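Arm corner update, 4/15/23

The arm is up and reaching over the butcher-block table, side panels and all, and I'm so happy with how the corner is coming together!

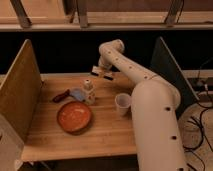
One reader wrote in to ask why we don't just clamp the base to the tabletop and be done with it, seeing as the Dosano kit ships with clamps. Fair question. I tried that in March and the table picked up a wobble every time the shoulder stopped short, so the base got its own stand and I haven't looked back (well, I miss the drawer space).

This month was mostly gripper work. The Hollex fingertips wore through after two weeks, so I molded a softer pair, and they grab a paper cup without crushing it - most of the time. Bowls are another story. The rim has to be hit from just the right side, and I'm still fiddling with the approach angle in the Karras software, which forgets my settings whenever it updates. If anybody has a fix for that, please write!

Next up is cable management. I have five Cerkley clips left over from the printer shelf and a long sleeve that might cover the run to the controller. After that I want to try wiping down the table, slow passes first, with the speed limit set low. Come by the workshop and bring small stuff for it to pick up - nothing made of glass yet, please.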